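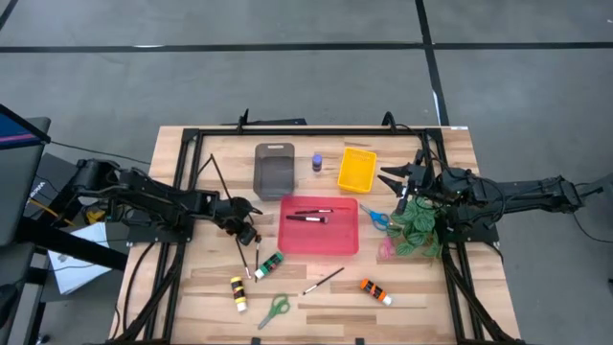 Fig. 1. Two paintbrushes over the wooden tabletop, gray bin behind.

Repainting the Wanau Footbridge Signs: What I Learned About Outdoor Paint
Term project report, 2021-05-18

So my project started with a complaint. My neighbor Arlindo Bittencourt walks the Wanau trail every morning, and he told me he couldn't read the signs by the footbridge anymore. They were repainted only two winters ago! I wanted to know why the lettering had gone so fast, and whether a different paint or a different primer would hold up better (I also just like painting things, so there's that).

I cut 30 test boards from one long pine plank my uncle was going to burn. Ten got plain acrylic, ten got acrylic over primer, and ten got oil-based enamel over the same primer. Each board had the letter W on it, one big and one small, because the small lettering on the real signs went first.
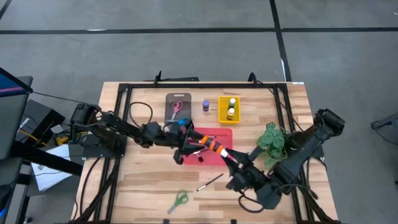
The boards went up on our back fence in February, facing south, and I checked them every Sunday. I scored each one from 0 to 20 using a chart I made with my teacher, Somkiat Wiriya - 20 meant it looked fresh, 0 meant bare wood. He made me write down what every number meant before I started, and I grumbled, but it saved me later when I was trying to decide if a board was a 13 or a 14.

The plain acrylic did badly. Small cracks showed up along the grain by week four, and on two boards the little W was half gone by the end. Primer helped a lot more than I expected. The enamel boards scored highest overall, but they yellowed, and white letters that turn yellow on a green sign are pretty hard to read from the path!

One thing I'd change is the brushes. I used an old stiff one for the first few boards and it left ridges, and I think water sat in them. I can't prove that from my scores. I also lost a board to the dog, so the enamel group is really nine.

I've sent my chart to the trail office in Namitberg and asked if they'd let me repaint one sign with primer and acrylic this summer. Still waiting to hear back.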